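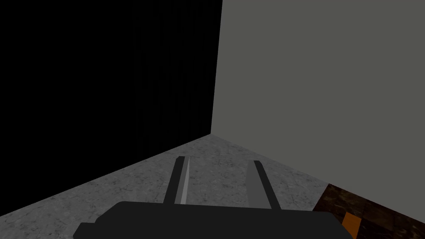 Eleni Golob wrote in to ask how a robot can practice picking things up if there isn't any real robot, and whether that counts as cheating, like playing a soccer video game and then saying you went to soccer practice.

Well, Eleni, that is a wonderful question, and I'm going to take my time with it, so get comfortable!

Let's start with the place where the practice happens. It's called a simulator, and it is a computer program that makes a pretend room. Ours is named Skavitham. The floor in it can look like gray, speckly concrete, but you could never stub your toe on it, because it's made of numbers. The walls are numbers too. So are the two long fingers of the gripper, which is the robot's hand. The program keeps a long list of where every single thing is, and then it draws a picture from that list, over and over, so fast that it looks like a movie.

Now, why would grown-ups go to all that trouble? Think about learning to ride a bike. You wobble, you tip, you get a scraped knee and maybe a bandage with dinosaurs on it. Robots make plenty of mistakes when they're learning too, and a real robot arm is heavy and costs a lot to fix. In a pretend room it can bump straight into the wall 100 times before lunch and all we have to do is press the reset button. (I love the reset button. I wish I had one for my kitchen.)

So what does the robot's program do in there? It has a few jobs, and each one has a fancy name.

The first job is called perception, which is a long word for working out what you're looking at. You do this without even trying. If you see a bright orange shape on something dark brown, your brain says "Hey, there's a thing!" right away. A computer gets only a grid of tiny colored dots. It has to figure out which dots belong together, where the orange stops and the brown starts, and how far away it all is. And if just one piece of a thing is in view, it has to make a good guess about the rest, or else move and take a better look.

Corners are harder than you might think, by the way. A very dark wall gives the computer hardly anything to go on, since all its dots are nearly the same. Try looking into a dark closet and guessing how deep it is! A speckled floor is friendlier, with lots of little spots to follow as the view moves.

The second job is planning. Suppose you want a cup from the far side of the table and there's a tall vase in the way. You don't push your arm through the vase (I hope). You go around. Our planning program is called Flitach, and it does its thinking before anything moves at all. It tries out 40 different paths in its head, throws away every one that would hit something, and keeps the shortest one that's left.

The third job is control. A plan is only a wish until something moves! Control is the part that says "a little left, a little more, slow down now, stop." It checks where the fingers are and where they ought to be, and then it fixes the difference, again and again. You do the very same thing when you carry a full glass of milk.

Here comes the part that answers your question, Eleni. Is it cheating? I asked Lyle Holloway, who looks after our simulator, and he thought about it for a good long while. He said it would be cheating if we stopped there. A pretend floor is never dusty, and a pretend block is never sticky from somebody's jam. So we change the pretend room a bit each time, with darker walls or lighter ones, a slippery block or a heavy one, and after 2000 tries the program gets to have a turn with a real arm. It usually does something silly at first. Then we go back and make the pretend room a little more like the real one.

If you'd like to try being a robot at home, ask a friend to close their eyes and hold out two fingers like a gripper. Put a sock on the table. Now you be the program, and use only the words left, right, forward, back, down, up, open and close. See how long it takes to get the sock! Then trade places and let your friend boss you around for a while.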